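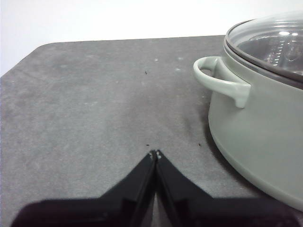

Diapositiva 2. La olla verde salvia

Dejarla en pantalla mientras se sientan. Empezar sin saludo largo.

Pregunta a la sala: ¿quién ha comprado una olla por el color? Esperar manos. Yo también, y sigo sin saber si cocina mejor que la vieja.

Tapa de cristal: nos la venden para vigilar el guiso. Con la luz del techo encima, yo veo sobre todo reflejos. Lina Khalaf defiende lo contrario; darle un minuto si está en la sala.

Asa en forma de arco. Bonita, sí. ¿Cabe una manopla gruesa? En el catálogo de Pellow no lo dice nadie. Pedir el dato antes de opinar.

Superficie gris oscuro, mate: se le notan las motas claras y las manchas. Me cuesta creer lo de «sufrida».

Diapositiva 3. El precio

322 por el juego de 4 piezas. Yo uso 2. No leer la tabla entera.

Si voy mal de tiempo, saltar a las preguntas. Quedan 15 minutos para Valdir Siqueira.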